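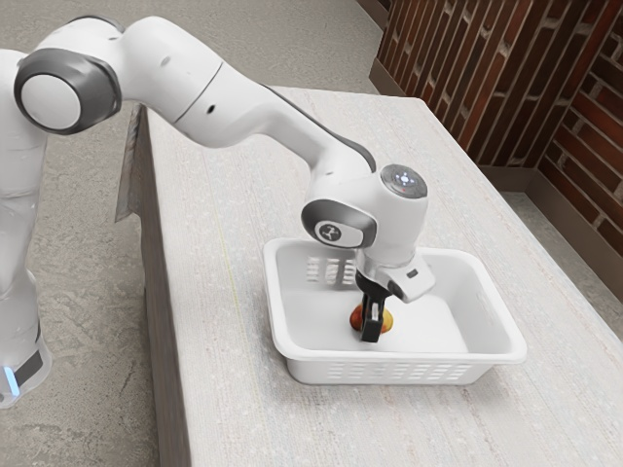
Ticket 222: Audio guide, Old Town walk, stop 3 plays in the wrong place
Opened by: Melquiades Camacho, Ollard Walking Tours
Status: open

The Sirnodholm walk has a fault at stop 3. Visitors come down from the citadel, cross the cattle market and are told by a confident voice that they're standing before the finest Gothic doorway in the province. They are standing before a shoe repair shop. The doorway is up the hill behind them, and the guide says nothing there at all. I've been through the walk with one of the handsets we hand out at the gate, and again with my own phone. Same shoe shop both times.

What I tried:

Restarted the handset. No change.

Deleted the walk and loaded it again from the Rarkuneo editor. No change, except that stop 1 now greets people in Italian.

Raised the trigger radius at stop 3 from the default to 1000 feet. The doorway now gets its speech. So do the bus station and most of the river.

Put it back.

Update, Friday, March 9, 2018
Rarkuneo support asked whether the doorway had moved. It has been there since the bishops. They also asked for the map file, which I sent. Stop 3 was pinned by street address, and the town renumbered Tlapale Street last August. The old number 14 is now the shoe shop.

Re-pinned by hand and published. Handsets need to sync overnight, so I'll walk it again in the morning. Please leave this open. Stop 1 is still in Italian.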